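What Happens to a Plastic Bottle?

Have you ever finished a drink, screwed the cap back on and wondered where the bottle goes next? It could end up as part of a fleece jacket, a carpet, a paintbrush or even another bottle. The trip is long, noisy and full of clever machines, and you get to start it!

What is plastic, anyway?

Most plastic begins as oil or natural gas from deep underground. Factories turn it into very long chains of tiny building blocks. Scientists call these chains polymers. Think of a necklace made of paper clips, all hooked together, only far too small to see.

There are lots of different plastics because there are lots of different chains. The kind used for most clear drink bottles is called PET. (Its full name is polyethylene terephthalate. Try saying that with your mouth full!) PET is light and tough, and when it gets hot enough it melts. Let it cool and it goes hard again. That makes it a great material for recycling.

Before it was a bottle

A drink bottle starts life looking like a test tube. It is small and thick, and it already has the twisty part at the top where the cap goes. This little tube is called a preform.

A machine warms the preform until it is soft, puts it inside a mold and blows air into it - whoosh! The plastic stretches out like a balloon until it touches the sides of the mold. If the mold has bumps and ridges, the bottle gets them too. Ridges help a thin bottle keep its shape when you squeeze it.

Next time you have an empty bottle, look at the bottom. You may find a small dot right in the middle. That is where melted plastic was squirted in to make the preform.

Off to the sorting center

When the recycling truck in our town of Staver fills up, it drives to the sorting center at Vargate. Everything gets tipped out in one giant heap: cans, cardboard, jugs, jars and bottles, all jumbled together.

The heap rides along on moving belts. Spinning disks lift out big flat pieces of cardboard. A strong magnet grabs the steel cans. Aluminum doesn't stick to a magnet, so another machine uses a spinning magnetic field to make the aluminum cans hop right off the end of the belt. They look like popcorn!

To find the plastics, the center shines a special light on everything going past. Each type of plastic bounces the light back in its own way. When the sensor spots PET, a quick puff of air knocks the bottle onto a different belt. People work along the belts too, picking out things the machines miss.

Chop, wash, melt

The PET bottles are squashed into big blocks called bales and sent to a recycling plant. There they are chopped into flakes the size of your fingernail and washed to get rid of sticky labels, glue and leftover juice.

Now for the best part. Caps are usually made of a different plastic from the bottle, so how do you separate millions of mixed-up flakes? You drop them in water! PET sinks, and cap plastic floats. The floating bits are skimmed off the top and get recycled into something else.

The clean PET flakes are dried, melted and pushed through tiny holes. Some come out as threads, fine enough to spin into yarn. Some are cut into little pellets, ready to make new preforms. And then the whole thing can begin again.

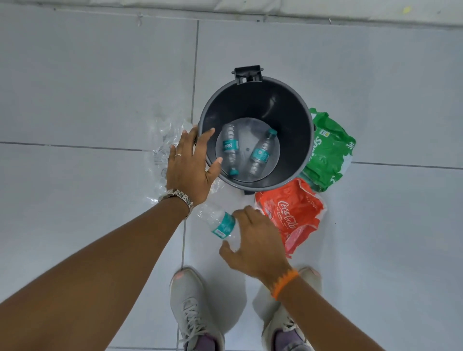 Staver Public Library - Young Explorers Science Club

Try it: sink or float?

You will need a clean, empty drink bottle with its cap, a big bowl of water, scissors and a grown-up to do the cutting.

1. Ask your grown-up to cut a small square from the side of the bottle.
2. Guess what each piece will do. Write your guesses down.
3. Push the square and the cap under the water. Tip the cap so any trapped air bubbles out.
4. Let go and watch.

Did they do what you expected? Now try bits of other packaging, like a yogurt cup or a piece of a milk jug. Make a chart with one side for sinkers and one for floaters.

Words to know

Bale: a big block of squashed material, tied up tight
Flake: a small, flat chip of plastic
Polymer: a very long chain of tiny building blocks
Preform: the small tube that gets blown up into a bottle

Page updated 14 May 2024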